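Tidying Up: Can a Machine Do It Yet?

At Ronham we asked a simple question last September: can a robot put things away after children have played? Most parents would pay for this. The answer so far is "a little" -- and slowly.

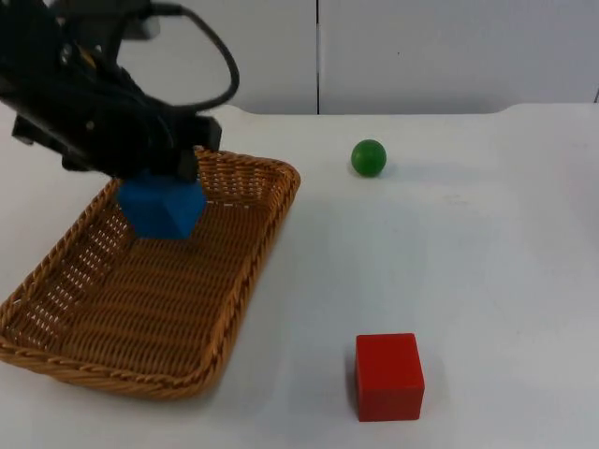 Ursina Lüthi

The blue cube goes over the wicker basket, held between two fingers. The red cube and the green ball are still on the table. Cubes are the easier part for us, and for the ball we have a lower success rate. In our last test the arm made 40 attempts with the ball and dropped it in 12.

A real child's room is much harder than a white table. We will try soft toys next, together with Gion Thaler from Skament.

Mar 22, 2023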